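Rules for Working Near Robot Tools

A robot does only what its program and its sensors tell it to do. The people around it must follow rules. At the Prisar workshop there are 306 written rules. Children who visit need to know only a few of them.

Rule 1. Know where your hands are
A gripper is a tool that closes on an object and holds it. Some grippers are held by a person - the hand stays on the grip and away from the tip. 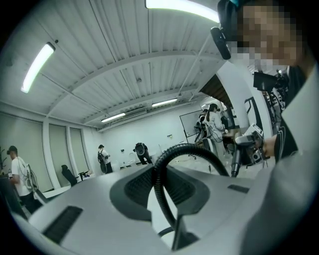
Fingers can be pinched even by a slow tool. Before anyone changes a part, the power is switched off and the switch is locked. This is called a lockout. Only the person who put the lock on may take it off.

Rule 2. Look down as well as up
Cables carry power and signals. A foot caught in a cable can pull a machine over. Step over cables, never on them, and do not run.

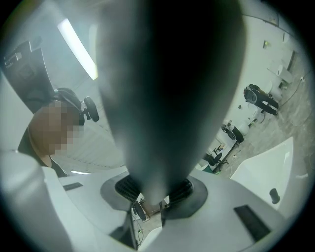

Rule 3. Learn the stop button
Most robots have a red emergency stop button. Pressing it stops the motion. It does not repair the fault, so an adult must check the machine before it starts again. At Prisar each stop button is tested every 1000 hours of use, and the result is written in a log.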